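Skellier Opens Its Powder Horn Collection to Visitors

Posted 2024-10-12 by the Skellier shop desk
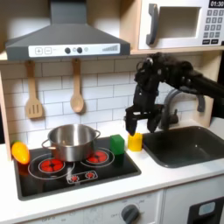
I've been wanting to write this one since July, so bear with me if I go on a bit. Skellier is putting 84 antique and contemporary powder horns on display at our Zidach showroom, and you can come in and see every one of them for free!

Most of these came to us from the Altıntaş collection, which we bought whole after a very long phone call and a longer drive. There are plain hunting horns with pine plugs, a good run of engraved map horns, and 19 pieces by makers working today. My favorite is a little priming horn with a fish scratched into the side – it isn't worth much, but I keep picking it up.

We've also got 2 horns that we can't place at all. The carving looks like Pennsylvania work to me, and a customer I trust says New York. If you know your horns, please come argue with us.

The display is part of Zindance, our fall open house. We'll have roughly 100 folding chairs out for the scrimshaw talks, and coffee is on us. You're welcome to bring a horn of your own for a look, but please make sure it's empty – no powder in the building.

Pieces marked with a green tag are for sale. Call the shop or stop by the front counter for prices.

Last updated: 2 days ago

We use cookies to remember your settings. Accept | Manage preferences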